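Clearing the Table: Our Grip Fault Gallery

Welcome to the messiest page on the Momon project site! We're teaching machines to tidy up after dinner, and we do it by clearing kitchen clutter ourselves with hand-held grippers, over and over, in a real kitchen in Otier. It's wonderful work. In April it also went wrong on us, and we learned so much from the fault that it gets a gallery of its own.

The short version: the grippers were telling us their jaws were shut when they weren't. A sponge would be logged as held while the pads were still well apart, and every grasp after that carried the same error. We had 172 recordings in the batch before anyone noticed, and we'd been so pleased with them, too.

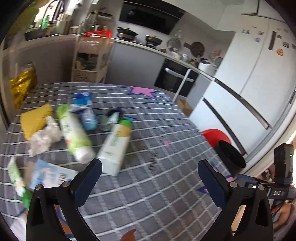
Soft things gave it away first. With a hard bottle the jaws stop where the bottle stops, so a bad reading can pass for a good one. Tissues and sponges squash, and the numbers for those looked like nothing a hand would ever do. One of us plotted the opening width against time and there it was — a little step in the line, always in the same direction, about 30 minutes into each session.

We blamed the pads, then the screws, then each other (briefly). The real cause was the position sensor from Vitale, or more exactly the way we'd seated it. As it warmed up it crept in its mount, and our software took the new position as gospel. A tiny fix in the end: a stiffer mount, plus a zero check with the jaws fully open before every run. 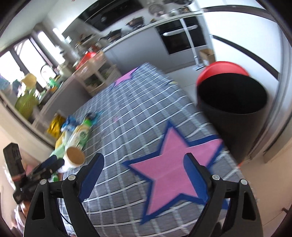 Reader comment, from a lab in Fadton: We had the same drift on our units and lost most of a month to it. Please add a check at the end of the run as well as the start. If the two don't match, you know right away which recordings to throw out.

Great advice, and we took it the same afternoon! The end check has flagged 14 runs so far, all of them on one unit that now has a strip of tape on its case and a spot on the repair shelf. There's a safety side to this as well. A robot that thinks it's holding a glass bottle when it isn't will happily swing its arm toward the trash and let go of nothing, or worse, let go of something halfway there.
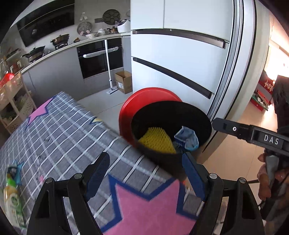
Does the motor side get a force limit too, one commenter wanted to know, or are you trusting the width reading for everything?

It does now. Width and force have to agree before a grasp counts as closed, and if they disagree the run stops. We're redoing the whole spoiled batch under the new rule, with 2000 grasps as the goal, and we're loving it — sponges first, since they caught the bug. The corrected width plots go up on this page once the repaired unit is back in use.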